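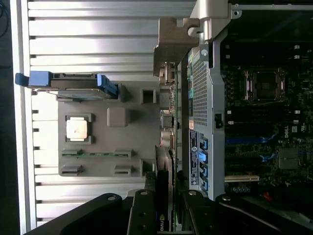 Brakau river flood: common questions

Is it safe to go home yet?
Only if your street is on the cleared list at Nondbridge town hall. The list is updated at 8am and 4pm. Streets between the river and Kovolstead Road are still closed.

How many people have had to leave?
The district has registered 1,000 people so far, and 800 of them are staying with relatives or friends. The rest are in the rest centres.

Where are the rest centres?
There are 5, all on the north side. The largest is at Kovolstead sports hall, which takes pets if they are on a lead or in a carrier. Bring any medicines and a form of identification if you have one.

How many homes were damaged?
Inspectors have listed 141 homes with water above floor level. Outbuildings and garages are not in that figure.

Can I drink the tap water?
Boil it first if you live in Nondbridge or Thongdee. Kovolstead has a separate supply and is not affected.
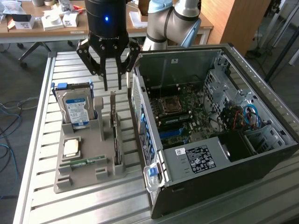 One Thongdee resident asked whether boiled water was all right for making up baby formula, and said the leaflet put through her door did not mention it. It is, as long as the water has come to a full boil and the formula is made up in the normal way. Bottled water is also being given out at the Thongdee bus station until 6pm.

When will the bridge reopen?
No time has been set. Divers need to check the piers, and they can't go in until the river drops. Buses are going round by Kovolstead - allow an extra hour.

Do I need to keep ruined furniture for the insurers?
Take photographs and ask your insurer before throwing anything out. Council lorries will collect from the kerb until the end of November.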